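Section 4. Labeling and Color Coding the Storage System

4.1 Purpose of this section

This section explains how to plan, prepare and apply labels to a Lultine modular shelving and bin system after the uprights and shelves have been assembled as directed in Section 3. It applies to wall-mounted and freestanding units. Owners of the Trillerbridge corner extension should read 4.6 before applying any labels, as the corner bins are numbered differently.

Labels may be applied by one person. Allow the unit to stand loaded overnight before starting. Shelves settle slightly under weight, and label strips fitted too early may need to be moved.

4.2 Items required

The following are supplied in the fittings bag:

- Label strips, clear, one per shelf
- Card inserts, white, perforated
- Bin tags with adhesive backing
- Index sheet (part 1697)

The following are not supplied:

- Chisel-tip markers in several colors
- Fine-point pen, black
- Soft cloth and mild dish soap
- Ruler or straightedge
- Pencil

Replacement card inserts may be ordered as part 949. Inserts from the older Beltex range are narrower and will slide out of the strip when the bin is pulled forward. They should not be used.

4.3 Planning the color code

A color code should be settled on paper before any label is written. Changing a code after the bins are filled takes considerably longer than planning it.

1. Write down everything that will be stored in the unit. Group the items by use, such as cleaning, repairs, holiday items or school supplies.

2. Assign one color to each group. Choose colors that can be told apart under the lighting in the room where the unit stands. Dark blue and black are easily confused in a basement or garage, as are orange and red under warm bulbs.

3. Enter each group and its color on the index sheet. Use the left column for the color and the right column for the contents.

4. Decide who will need to read the labels. If any member of the household has difficulty telling colors apart, add a letter or a simple shape to each label as well as the color.

5. Keep one color in reserve for a group that may be added later.

Note: Red should be kept for items that must be handled with care, such as paint thinner, blades and garden chemicals. If red is used for this purpose, it should not be used for anything else in the unit.

4.4 Preparing the surfaces

1. Wipe the front edge of each shelf with a soft cloth and a small amount of dish soap in warm water.

2. Wipe again with clean water and dry fully. Adhesive will not hold on a damp edge.

3. Clean the front face of each bin in the same manner. New bins carry a thin film from the molding process, and tags applied over this film will lift at the corners.

4. Do not use furniture polish, glass cleaner or any product containing wax.

Caution: Do not clean a loaded shelf by reaching over the bins. Remove the bins first. Leaning on a loaded shelf may pull a wall-mounted unit away from its anchors.

4.5 Writing and fitting the labels

1. Separate the card inserts along the perforations. Fold each perforation back and forth before tearing to obtain a clean edge.

2. Using the pencil and ruler, draw a light line along the lower third of each insert. Text is written above the line. The color band is drawn below it.

3. Draw the color band in one stroke with the broad side of the chisel tip. Hold the marker at a constant angle and move the whole arm, keeping the wrist still. A second stroke over wet ink will darken the band unevenly.

4. Draw all bands of one color before moving to the next. Work from the lightest color to the darkest.

5. Let the bands dry before writing. Drying times vary by brand, and the marker maker's directions should be followed.

6. Write the contents in capital letters with the fine-point pen. Use no more than two words per label where possible. Details belong on the index sheet.

7. Erase the pencil line once the ink is dry.

8. Slide the insert into the label strip from the right-hand end. Press the strip onto the shelf edge, starting in the middle and working outward. Hold firm pressure for a slow count of ten.

9. For bins, peel the backing from the tag, place it at the upper left corner of the front face and press from the center.

Note: If a lighter marker has picked up ink from a darker band, stroke the tip on scrap paper until it writes clean. Replace the caps on all markers as soon as the last band has been drawn.

Caution: Permanent inks will stain shelf surfaces and most worktops. Cover the work area with scrap cardboard. Use solvent-based markers only in a room with open windows, and keep them away from small children.

4.6 Trillerbridge corner extension

Bins in the corner extension are reached from two sides. Each corner bin therefore needs two tags, one on each exposed face.

1. Number the corner bins from the top down, beginning on the left side of the corner.

2. Write the same number and draw the same color band on both tags for each bin.

3. Enter the corner bins at the foot of the index sheet, below the double line.

4. Check that each bin can be turned and pulled out fully without the tag catching on the upright. If it catches, move the tag toward the center of the face.

4.7 The index sheet

The completed index sheet should be kept with the unit. It may be taped to the inside of a cabinet door or placed in the clear pocket on the end panel, if one is fitted. Households with more than one unit should keep a copy of every sheet in a single folder.

The index sheet should be reviewed each June and whenever a group of items is moved. Entries should be struck through with a single line so that the earlier location can still be read. When the sheet is full, copy the current entries to a new one and discard the old.

4.8 Care and replacement of labels

Dust label strips with a dry cloth. If an insert becomes faded or damp, remove it and write a new one. Strips in direct sunlight will yellow with time and may be turned over once before replacement.

To remove a bin tag, warm it with a hair dryer on the low setting, lift one corner with a fingernail and peel slowly. Do not use a metal scraper. Any adhesive that remains may be rubbed away with a little cooking oil on a cloth, followed by soap and water.

Oltmanns adhesive hooks may be fitted beside the label strips, provided that they do not cover the shelf pins. The load limits in Section 2 include the weight of anything hung from such hooks.

4.9 Questions and missing parts

If any item in the fittings bag is missing, quote guide number 3225 when contacting the parts desk. Have the order slip at hand. Missing parts are sent without charge if reported within the period stated on the slip.

Section 5 covers moving and dismantling the unit.

Text revised by Gisela Hamann, Product Documentation, October 12, 2018

4 comments

Related sections
Section 2. Load Limits and Wall Anchors
Section 3. Assembling Uprights and Shelves
Section 5. Moving and Dismantling
Ordering Replacement Card Inserts

Contact the parts desk | © Lultine Storage. All rights reserved. | Back to top

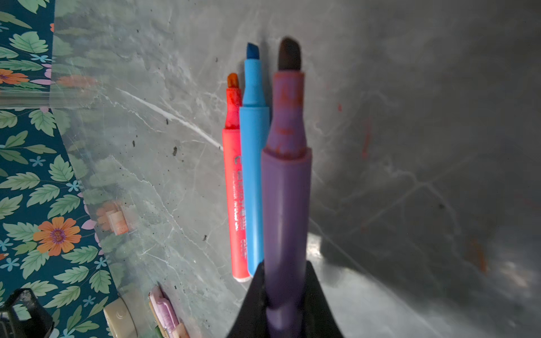 Fig. 4-1. Chisel-tip markers, uncapped. The purple tip is cut at an angle.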